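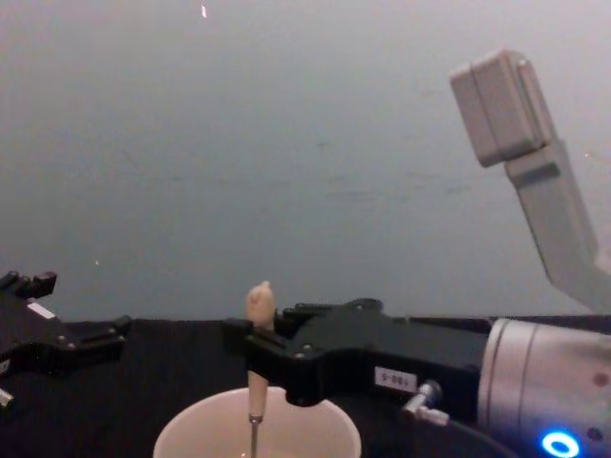
## Dark smudges on a matte gray wall, is it possible to clean without shiny spots?

**Dorin Coman**

Good evening to all. I have a wall in pale gray, matte paint, directly behind a long table. In the middle part of the wall there are some darker smudges and a few streaks. They are faint, but in the afternoon, when the light comes from the side, I see them from the door and they disturb me.

The table is covered with a black cloth and it stands against this wall the whole year. My first idea was that the cloth gives its color to the wall. But the marks are higher than the table, so I am not sure of this idea.

The paint is Stimavow matte, the color I do not remember, the can is gone. It was painted two years ago in May by the previous tenant. I am renting, the landlord has an office in Durneck and he is strict about walls. In my contract is written that repainting of one wall costs 169, and I would like very much to keep this money.

I tried a dry microfiber cloth on one smudge near the corner. It became a little lighter, but it did not disappear. I did not try with water yet. A colleague told me that on matte paint every rubbing leaves a shiny place which is worse than the dirt. Is this true? And what would be the correct order of things to try, from the softest to the strongest?

One more small thing. The black cloth collects all dust and every pale fiber, so if you know how to keep it clean also, I would be thankful. On the black every crumb is seen.

---

**Conceição Garcia**

Your colleague is right in part. Matte paint has a rough surface, and when you rub strongly you make it flat, and flat places shine. But it does not happen from one soft wipe. I have cleaned matte walls in three apartments and I got a shiny spot only once, with a kitchen sponge, the green side. Please do not use the green side.

I would do it in this order:

1. Pull the table away from the wall and take the cloth off, or fold it back. Drops will run down and you need to reach them.
2. Dust the whole wall with a soft dry brush or a clean sock over the hand. Work from top to bottom. If there is dust on the wall and you go directly with water, you get gray mud and new streaks.
3. Mix lukewarm water with very little dish soap. One small drop in a bowl is enough.
4. Take a white cloth, squeeze it until it does not drip, and test behind a piece of furniture. Wait until it is completely dry before you judge it. Matte paint looks dark and terrible when it is wet, and many people stop there or begin to scrub.
5. If the test is good, start with the smudges from the bottom up, with light hand, without circles. I press and lift more than I rub.
6. Go over with clean water, same way, and dab dry.

After drying look from the side with a lamp. If something is left, repeat one time the next day. Two soft times are better than one strong.

For streaks which go horizontally at the height of the hands – in my house this was always grease from fingers or from sleeves. The soap takes it.

---

**Leopoldo Chávez**

magic eraser. done in 20 minutes, wall like new

---

**Conceição Garcia**

Leopoldo, on satin paint yes. On matte the eraser is a very fine sandpaper, and Dorin is renting. I would keep it for the very last, and only on a place behind the table.

---

**Jozef Van Acker**

I agree with the list of Conceição and I want to add about the cloth and about the landlord.

For the black cloth: a lint roller is good for one week and then you are tired of buying refills. I use a damp rubber glove. You pull the hand over the cloth always in one direction and the fibers make small rolls which you pick up. After that I shake it outside. If it can be washed, turn it inside out, cold water, alone in the machine, and without softener. Before you put it back, rub a wet white tissue on a corner. If the tissue becomes gray, the color is not fixed and I would leave a gap of two fingers between table and wall.

For the landlord: ask first if he has the rest of the paint. My landlord had a can of Rarthorpe in the cellar and he gave me a jar of it for free. But do not dab only the spots. On an older wall the new paint shows as islands. You must paint from corner to corner. A small can was 29 in my shop and a roller set 19, so still much below your 169.

Cleaning first, of course. Give it one Saturday morning, with daylight.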